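Toy food and table things: the gallery

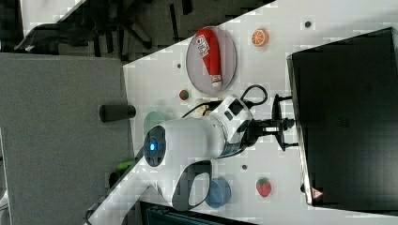
The play food set has been used most days since May, and this page collects notes on the pieces that get handled most. The set was bought as a mixed box from Foderov, with the plates and dishes added later from Avisico. The full stock list has 310 entries. Only a few of them are covered on this page, and the rest are in the gallery index under Kitchen and Table.

The captions are kept short. If you need sizes or weights, use the stock list, as those were measured properly and these notes were not.

The strawberry
Red, with a green leafy top and a speckled surface. It is easy to recognise from across a room and is usually the first piece anyone picks up. Stock number 182.

The orange slice
Bright orange with the segments marked in white. It belongs with the fruit and is kept in the same tub as the strawberry. Please put it back there and not in with the vegetables.

The red squeeze bottle
Red with a white label and small red lettering. It is normally stored lying down, as it takes up less height in the drawer that way. We list it as a sauce bottle and leave it at that.

The small ball
Red and green, and no bigger than a marble. This one goes missing more than any other piece - check the floor before you report it lost. It should not be left out when very young children are visiting.

The round plate
Grey, and you can see light through it. There is a green disc that you can see through as well, likely another plate. Both wash up well in warm water, but a scouring pad will mark them.

The blue dish
Round, and handy for keeping the little things together. We have tried it for sorting by colour, with mixed results. It does not stack with the plates, so it has its own place on the shelf.

The white table
The top has small holes in it, which are dark and easy to spot. Wipe round them with a damp cloth and do not let water sit. Crumbs from real food get in there, so eat somewhere else.

Storage and cleaning
Everything goes back into the Stestura tubs at the end of the session. There are 28 tubs, each with its number on the lid. Fruit is washed once a week and dried on a towel before it goes away. Plates and dishes can be done at the same time.

The full Kan gallery now holds 2,604 pictures, sorted by room and then by type. New ones are added at the end of each month. Next to go up are the vegetables, followed by the cups and the cutlery.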